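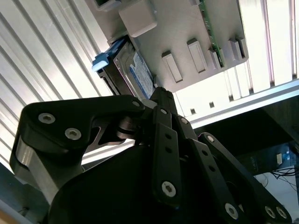

May, bench notes, Katene fluid head

Started 9:00. The head is the older Katene pan and tilt off the Sedton monopod, back from Fanlow with the complaint "sticks on slow pans, fine on fast ones." Tilt is fine at all settings. Olesia Kovalchuk had already swapped the pan handle for the spare, no change, so the handle goes back on the shelf.

First check, before opening anything: head clamped upright on the bench plate, no camera. Pan drag at minimum. It turns freely for most of the circle and then catches on the side opposite the lock knob. Same spot every time, both directions. With the drag at maximum the catch is harder to feel but still there. Lock knob fully backed off, so the brake pad is not the whole story.

Put the test weight on. Same catch, slightly worse. Moved the weight forward on the sliding plate and it got worse again, so the load is tipping something in the pan base.

Weighed the head without plate or handle: 796 g. The sheet Urmas made for these has no weight on it. I've written it in.

Opening the pan base

Lock knob out, then the base screws. Nine screws on this version. The older drawing shows fewer, so it's for the earlier casting and should come out of the folder. One screw had thread lock on it and the rest had none. It came out with a bit of heat.

Grease was dark and thin near the outer race and close to dry at the center. No grit that I could feel. Wiped it all out with lint-free cloth and a little solvent, left the parts on a tray to air off.

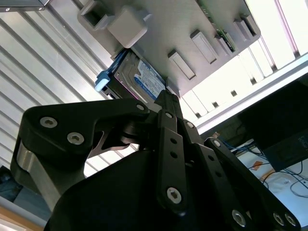

Hard drive with a blue caddy rail, under the gray plate.

Thrust washer: worn on one side. Held against the light there's a visible lean, and it lines up with the spot where the pan catches. The brass washer underneath looks good. The friction disks are good too, a bit glazed. I broke the glaze with fine paper on the flat plate and stopped there.

The spare washers in the drawer are from the Illey kit. Inside diameter is right, outside is a touch large. Tried one dry and it rubs the wall of the base. I don't want to turn one down by hand for a head that goes out on hire, so I left it and looked for a proper one. Found two in the parts from the scrapped Sedton head, one good, one scratched. Used the good one. The scratched one is back in the bag, marked.

Regreased with the thick damping grease, thin coat on each disk face, none on the brake pad. Last time this was done (not my writing in the book) someone filled the cavity, and I think that's how the grease got onto the pad. The pad had a film on it. Cleaned it, scuffed it, refitted.

Base screws went in by hand first, then in a star pattern. Thread lock on all of them this time.

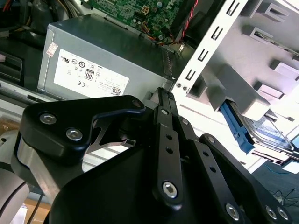 After reassembly

No catch at minimum drag, no weight. No catch at maximum. With the test weight centered it's smooth all the way around. With the weight forward there is still a slight change in feel at the old spot, not a stick. I'd pass it for hire but would like a second opinion before it goes back to Fanlow.

Slow pan test: 305 mm handle fitted, string on the end, pulled over the pulley with the small weights. It starts moving at the same weight at all the marked positions except one, which needs nearly 4 g more. Before the rebuild that position wouldn't start at all on the small weights.

Counterbalance spring not touched. Tilt drag not touched. Bubble level is cloudy but still readable. There's play in the quick release lever that I hadn't noticed this morning. It holds the plate tight when closed, but the safety pin is slow to pop back. Cleaned around the pin with a brush and it's better. Should go on the list for next time the head is in.

Also checked the monopod while it was here. Leg locks all hold. The foot joint is stiff going left

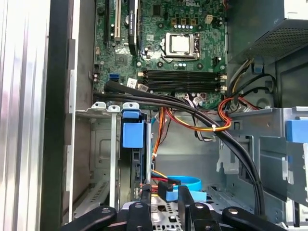
and loosens up after it has been worked a few times. Pulled the rubber boot back and there's dried mud in the ball seat. Rinsed and dried it, a drop of dry lube, boot back on. It swings evenly now. The small folding feet are all there, but one has lost its rubber tip. I put on a tip from the Illey spares, and it fits properly, unlike the washer.

Urmas Ķēniņš came by after lunch and tried the head with his own camera. He could find the spot with the camera well forward, but only after I told him where it was. He thinks the base casting may be slightly out of round and wants to put a gauge on it next time it's apart. I said I'd rather not open it again this month.

To do
Order thrust washers in the Katene size. Do not reorder the Illey ones for this head.
Take the old base drawing out of the folder.
Ask Fanlow if they carry it on the shoulder with the camera mounted. The wear is all on one side.
Olesia to repeat the string test tomorrow with the grease settled, same handle.
Quick release pin, see above.

Head is on the left end of the shelf, tagged HOLD.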